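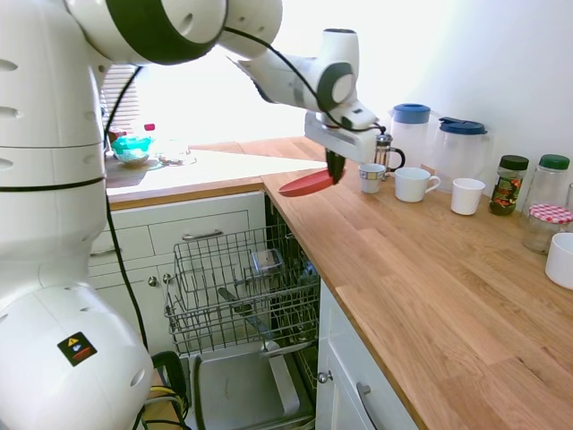
How do we decide whether a robot has done a household task? We write down what the finished job must look like before the first run starts, we give marks for the stages on the way there, and we keep to that sheet for every run that follows.

Chapter 7
Scoring long tasks in a kitchen

The last chapter dealt with single grasps. A grasp is easy to mark: the object leaves the surface and stays in the fingers for a set time, or it doesn't. Clearing a dishwasher or filling one is a different matter. The job has many steps, the steps depend on each other, and a run can go wrong in the middle and still end up looking fairly tidy.

In this chapter we work through a method for scoring tasks of this kind. It was written up by Alper Başaran and Narendra Sandhu while they were testing learned policies at the Narnivura laboratory, and we use their dishwasher study as the running case. The policies themselves are covered in Chapter 9. For now it is enough to know that each one takes in camera views and joint positions and puts out arm motions.

7.1 Why one number is not enough

The Narnivura study covered 204 runs. The first version of the report gave one figure, a success rate of 72 per cent, and a run counted as a success if the person at the desk thought the dish had gone where it should. A second group at Dommont was then sent the recordings and asked to mark them again. They used a stricter rule, under which a dish had to be standing unaided, clear of its neighbours, with the arm moved back from the rack. Their figure was 25 per cent.

Neither group had made a mistake in its sums. They had measured two different things and given both the same name. A reader who saw only the first figure would think the policy close to ready for use, and a reader who saw only the second would probably drop it.

The gap between the two figures also hid where the trouble lay. Many of the runs failed under the strict rule at the very last stage - the fingers opened, and the dish tipped as the gripper drew away. Work on better grasping would have done nothing for those runs.

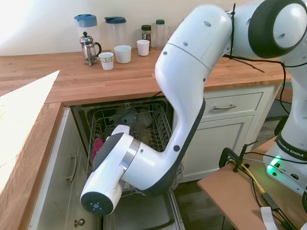 Sandhu objects that stage scores have a cost of their own: once marks are given for reaching the rack, people start tuning their policies to reach the rack, and the dishes end up no better placed than before. He would print the final-stage score first and in larger type.

We have some sympathy with this. The answer in the published method was to report both, and to keep the stage scores out of training altogether.

7.2 The stage sheet

A stage sheet splits the task into events that a marker can see on a recording. The sheet used in the study had five:

Stage 1. The gripper reaches the object.
Stage 2. The object is lifted clear of its support.
Stage 3. The object is carried to the target area without being dropped.
Stage 4. The object is released in the target area.
Stage 5. The object stays in place after the gripper has withdrawn.

A run earns one mark for each stage, in order, and marking stops at the first stage that is missed. If a cup is dropped during stage 3 and happens to roll into the right spot, the run still scores two.

Stage 5 needs a waiting time, and the length has to be stated. Five seconds was used here. The marker also needs a camera that does not move between runs and has a clear view of the target. Wrist cameras are useful to the policy but poor for marking, as the gripper often hides the object at the moment of release.

7.3 Setting out the start of a run

Two runs can only be compared if they began in much the same way. The study used a printed layout for each starting arrangement, and the operator matched the counter to the sheet before pressing start. Things that played no part in the task were put on the layout too. A jug near the path of the arm can change what the arm does, even if it is never touched.

The order of the runs should be mixed. If all the trials of one policy are done in the morning and all those of another in the afternoon, daylight from a window may account for part of any difference between them. Section 7.4 gives a simple way of drawing up a mixed order by hand, and Exercise 3 asks you to do this for two policies and four layouts.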